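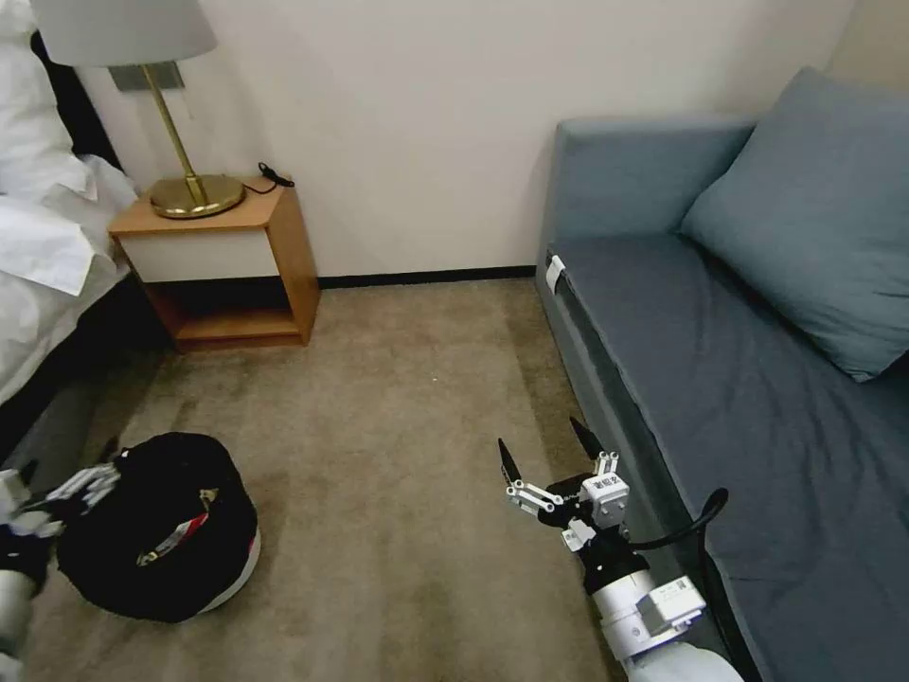 The Drarnby hotel in Stokivville has changed how its guest rooms are cleaned between bookings and during longer stays. Under the new routine, in place since September, trash is picked up before anyone touches the beds or starts the vacuum. The change covers all 193 rooms, including the small ones at the back of the building, where a gray-blue sofa bed takes up one side of the room and the bed the other, with a strip of carpet between them and an oak-finish nightstand against the wall. The nightstand has a white drawer front with an open shelf under it, and the shelf is now supposed to be empty before a room is released, down to the last magazine or tea bag.

Virgil Bucur, the hotel's head of housekeeping, said the old order of work dated from when the rooms had armchairs. Staff would strip the bed first, drop the linens on the nearest seat and collect the trash on the way out.

"With a sofa bed you have a big flat seat, and everything ends up on it," Bucur said. "Wrappers get in with the sheets. Then the laundry sends us a bag of wrappers back."

The laundry contractor, Hirel, charges the hotel extra for any load that has to be sorted by hand. Bucur would not say how much the hotel had been paying, but he said the number of sorted loads had dropped to 2 in the last month.

The order of work is now printed on a card kept on each cart. Trash comes first, then dishes and glasses, then the bed, the sofa and the surfaces. The carpet is last. Sofa pillows are lifted and the gap at the back of the seat is checked by hand, a step that was previously done only when a guest reported something missing.

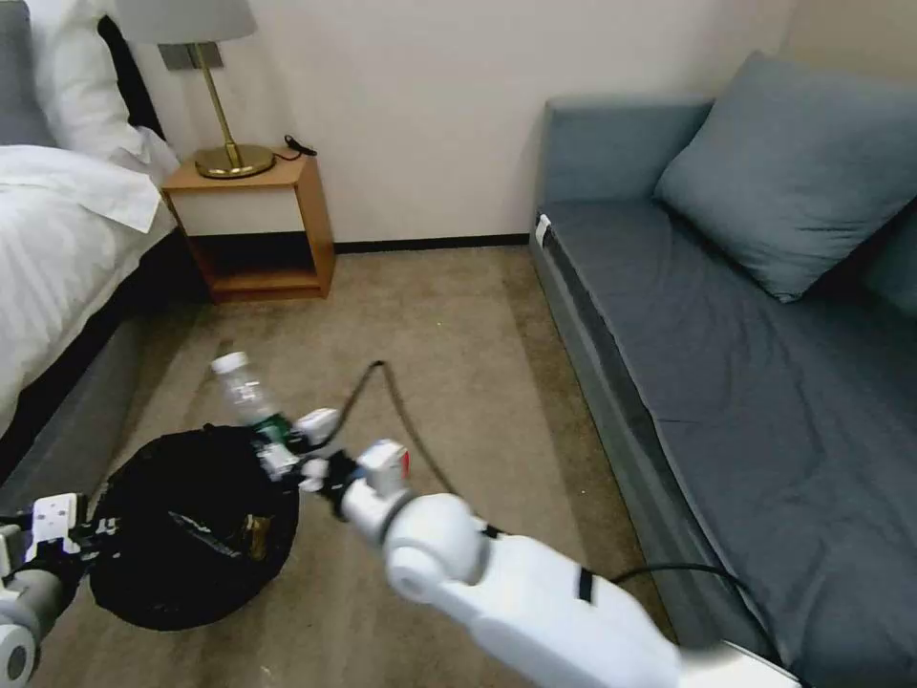 Drink containers have their own line on the card. Guests at the Drarnby can hand in empty bottles at the front desk, where there is a collection crate, but most are still left in the rooms. A clear plastic bottle with a white screw cap, like the one held over the black bin here, goes in with the rest of the room's trash if the guest has left it behind. Glass is taken down separately. Each bin gets a black plastic bag that folds over the rim, and the bag is tied and replaced even when there is only one small thing in it.

Pavithra Mathew, who manages the hotel for its owner, Chettiar, said the bottle rule had drawn the most questions from guests. Several asked why the bottles were not sorted on every floor. Mathew said there was no room for a second bin in the smaller rooms or in the service closets, and that the hotel was looking at putting a crate beside each elevator.

"We would like to do it by the summer," she said. "It depends on the fire inspection, as anything standing in the hallway has to be approved."

The hotel has also changed where the bin goes. It used to be under the desk or beside the door, depending on the room. During cleaning it is now set on the carpet between the bed and the sofa, within reach of both, and moved back to its usual place when the floor is vacuumed.
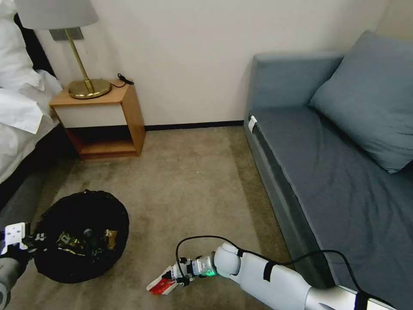

Gold, green and yellow wrappers in the bin during cleaning at the Drarnby.

Food wrappers make up most of what is collected, according to Bucur. The hotel closed its late-night snack counter last year, and guests who arrive in the evening tend to buy something at the gas station across the road and eat it in the room. He said crumbs on the sofa beds were a bigger problem for his staff than the wrappers themselves, and that the seat cushions are now brushed at every checkout.

Guests staying more than one night can still turn down the daily cleaning by leaving the door hanger out. In that case the trash is collected only if the bag has been placed in the hallway before noon. Mathew said the front desk has 100 spare bags for guests who want one, free of charge, and that more have been ordered.

Room inspections will stay as they are, with 2 rooms per floor checked each day. The inspector looks at the nightstand drawer, the area behind the lamp and the floor along the side of the bed. Rooms that fail go back to the same housekeeper.

The sofa beds are due to be reupholstered next, starting on the top floor. Chettiar has not chosen a fabric. Mathew said the work would be done a few rooms at a time and that guests with bookings on that floor would be moved to a room of the same size.

Questions about the cleaning schedule or about items left behind can be taken to the front desk at any hour. Unclaimed items are kept in the housekeeping office on the ground floor.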